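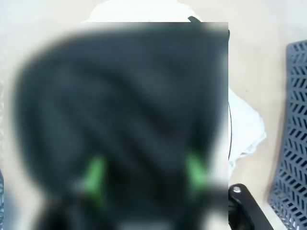 4.3 What the written rules leave out

Most of the guidance we were given on running a gripper near a work surface is written as if the operator and the camera saw the same thing. The Cotel house rules, which the Kokbridge site adopted in March with few changes, ask that the work area be "clear and in view" before each task begins. Neither word is defined. We asked how an operator should judge the second one and were told that it was a matter of common sense. We doubt that a rule resting on common sense deserves to be called a standard.

Figure 6 makes the difficulty plain enough. From a camera at the wrist, the gripper itself takes up most of the left and middle of the view and is far out of focus. A crumpled white cloth lies on the pale surface, partly hidden behind it, and a thin black cable runs along the edge between the two. Does this count as in view? The cloth's right side does. Its left side can't be seen at all, and the white object at the top shows too little of itself to be named. An operator working from this camera alone could tick the box in good faith, and so could one who refused to.

The rule on cables is no better. It says that loose cables must be kept "away from moving parts", and gives no distance. In the draft circulated by Kimaro the gap was set at 5 cm, measured from the fingertips. That is at least a number, but the draft does not say where it came from, and a flat image is a poor place to measure it. A cable that seems to lie right beside the gripper may be well below it. Magesa argued for keeping the figure on the grounds that any limit is easier to correct than none. Owen disagreed, and we side with her: a limit which can't be checked from the seat where the work is done will be signed off and forgotten.

We have the same reservation about the Mastholm checklist, which runs to 46 items. Its authors plainly took care over it. Yet only 8 of the items concern what the cameras can see, and all of these deal with the lens (clean, fixed, plugged in). None asks whether the gripper hides the thing it is meant to pick up. Coloured marks on the fingers, such as the green patches in Figure 6, may help an operator to judge where the tips are, but we found no rule on their size or placing, and out of focus they spread into soft smears.

We would therefore treat claims that a site "follows good practice" with some caution. Until the wording says which view is meant and how much of the object must show in it, two careful people can follow the same rule and do different things. Section 5 sets out the wording we tried instead, including the parts that did not hold up.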